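Snack Boxes, Summer Round
Gallery page, posted July 28, 2026

Every summer we pack up boxes of things to nibble on for the long bus ride out to Lisach, and every summer I tell myself I'll keep the photo page short (I never do, so get yourself a cup of something). If you joined us in May for the Jultov trip you'll know how it goes: people bring in far more than they promised, it all gets spread out on whatever surface is free, and then the sorting begins and everybody has an opinion about which bag belongs with which.

Our budget this time was 3,000 crowns, put together from the bake sale and a very kind envelope from the Isimia reading circle, and I'm happy to say it went further than I feared. Kazimír Charvát did most of the shopping and kept every single receipt, smoothed flat in an old school folder, bless him. He also wanted it written down somewhere that he is fond of the plain salty kind and would like more of it next time. So, written down!

Pictures first, chatter after. Two open cartons side by side on the grid tabletop, a bag or two in the left one and the right one empty.

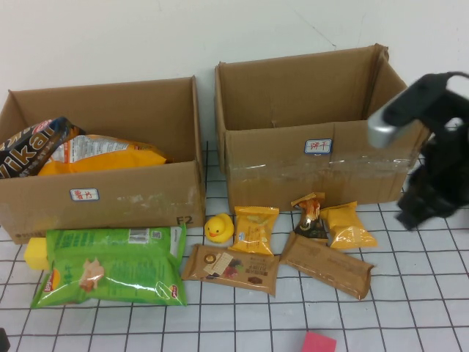
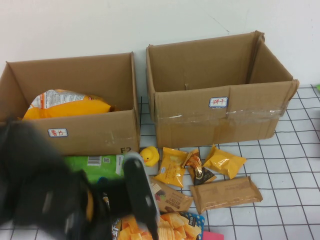

I have been asked about the boxes more than about the snacks, which tickles me. We save cartons all year long, and the only thing I'm fussy about is that they're clean and dry and that the bottoms hold when you lift them. If you have any at home, please bring them by, flattened if you can manage it, and leave them inside the door at the Lukáč hall instead of out on the step, where the rain gets at them.

A few people wrote to ask how we decide what goes in together. My own way is to put the big bags in first, standing up or leaning if they want to lean, and then tuck the little packets into the gaps, so that the children can reach the small things without crushing the chips on the way down. Kazimír lays everything flat and builds it up in layers, and I have to admit his boxes look neater, though mine are quicker to unpack on a moving bus.

There will be 5 boxes going to Lisach in all, and if your child can't have nuts or milk, do let me know before we close them up, even if you told me last year, as my notebook from last year has gone wandering. Leftovers will come back with us and go on the long table at the hall for anyone who'd like them.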